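Print this thread | E-mail this thread

1/ Gripper comparison, two weeks in. Task set is sink clearing: plates, bowls, flatware, one arm reaching over the front edge. Posting results as a thread because the full write-up keeps growing. 1st August.

2/ Candidates: the Velow parallel gripper with flat plate fingers, and the Teltex three-finger unit with rubber tips. Same arm, same wrist mount, same controller. Only the end effector and its config file change between runs.

3/ Each gripper got 41 attempts per item class. An attempt counts as good if the item leaves the basin and reaches the rack without a regrasp. Dropped over the counter is a fail. Dropped over the rack is also a fail, which I went back and forth on.

4/ Plates first. Velow did better than I expected. A flat plate wants a flat jaw, and if the plate is already tilted against the basin wall there is a free edge to slide under. With the plate flat on the bottom, both units struggle and the Velow scratches.

5/ Teltex on plates: the third finger gets in the way. It needs clearance behind the rim that a sink rarely gives you. I rotated the approach in 8 degree steps looking for a good angle and found one, but only for plates standing nearly upright.

6/ Layout for the nested item runs. Pink plate over the shallow steel bowl, spoon across the plate.

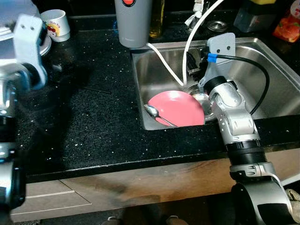 Thread reader: 2 min read

7/ Order matters a lot in a stack like that. Taking the spoon first is the safe plan. Taking the plate first with the spoon on it sounds efficient, and the spoon slides off into the bowl most of the time. I now force flatware first in the planner.

8/ Spoons. The flat fingers close on a handle fine when it is raised off the surface, as it is when resting on a plate. Flat on steel, the fingertips have to touch the basin, and then you find out how good your height estimate is. Mine was off by 6 mm at the back of the sink.

9/ That error was camera calibration, not the arm. Reflections off the bowl rim were pulling the depth estimate toward the camera. Masking bright arcs before fitting the basin plane fixed most of it. I should have done this in April when the same thing showed up on a saucepan lid.

10/ Bowls. Teltex wins here and it is not close. Three contact points on a curved rim hold through the lift. The Velow can pinch a rim, but a shallow bowl swings around the pinch line and tips out whatever is in it.

11/ Cable routing, for people building something similar. Leave a loop at the wrist, tape the cable near the gripper, and run the rest back down the arm. Tight routing looks tidy and costs you wrist roll. I lost a connector on the Teltex that way – the replacement took six days to ship.

12/ Watch the clutter behind the sink too. Bottles, faucet parts and hoses all sit inside the volume the wrist wants to pass through on the way out. I added keep-out boxes for the fixed things and a slow zone for anything flexible. Hoses are bad obstacles. They move when you touch them and the map goes stale.

13/ Controller notes. I ran everything on the Teoh board with its stock force limit, then again with the limit lowered. Lower limit means fewer scraped plates and more slips on spoons. I settled on a per-item setting. The board switches profiles fast enough that cycle time did not change.

14/ Current pick: Velow for plates and flatware, Teltex for bowls and cups. A tool changer would cover both, but it adds length at the wrist, and a longer wrist makes the back corners of the basin harder to reach. Not convinced yet.

15/ Next up is the same task set on the Zellville test counter, which has a deeper sink. I expect the plate numbers to drop. Config files go up once I have cleaned out the hard-coded offsets.

Print this thread | E-mail this thread

Related posts
Depth cameras and shiny metal: what masking fixes
Teoh controller, first month of use
Fingertip rubber wear on the Teltex, with measurements
Keep-out boxes for a crowded counter
Wrist cable routing, second attempt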